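Praltia releases results of simulated gripper comparison

Guvthorpe, 5th July - Praltia today published the results of a simulation study comparing six two-finger grippers on the same arm model and with the same controller. The study was carried out with Sodasell, which supplied the gripper models, and is the first part of a program that will move to hardware in December.

Each gripper was put through 831 approaches in a set of virtual rooms. The rooms differ in wall, floor and ceiling finish, so that the team could see how well a hand-mounted camera view holds up when the background changes. Approaches were made from the side, from above and from below.
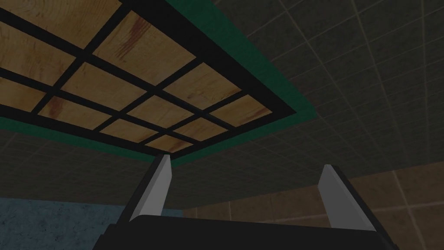

Simulated view along the open gripper fingers toward the underside of a panel with wood tiles and green trim. Render: Praltia

Approaches from below gave the widest spread in results. The best gripper in the group reached its target pose in 70 percent of those runs. Grippers with wide bodies did worse, as the body hid more of the target from the camera late in the move.

"We kept the controller settings fixed for all six," said Faustine Huet, who led the study at Praltia. "Tuning each one would have given higher scores, but we wanted to compare the hardware designs first."

Živko Perić of Sodasell said the finger shape mattered more than his team had expected. "Two of our models share a body and differ only at the tips - and they finished far apart," he said.

The study files, including 2,512 rendered views and the controller settings, can be requested from Praltia. Hardware tests will use the Moulin test cell in Guvthorpe and will cover the three highest-scoring grippers.

Media contact: Praltia press office, Guvthorpe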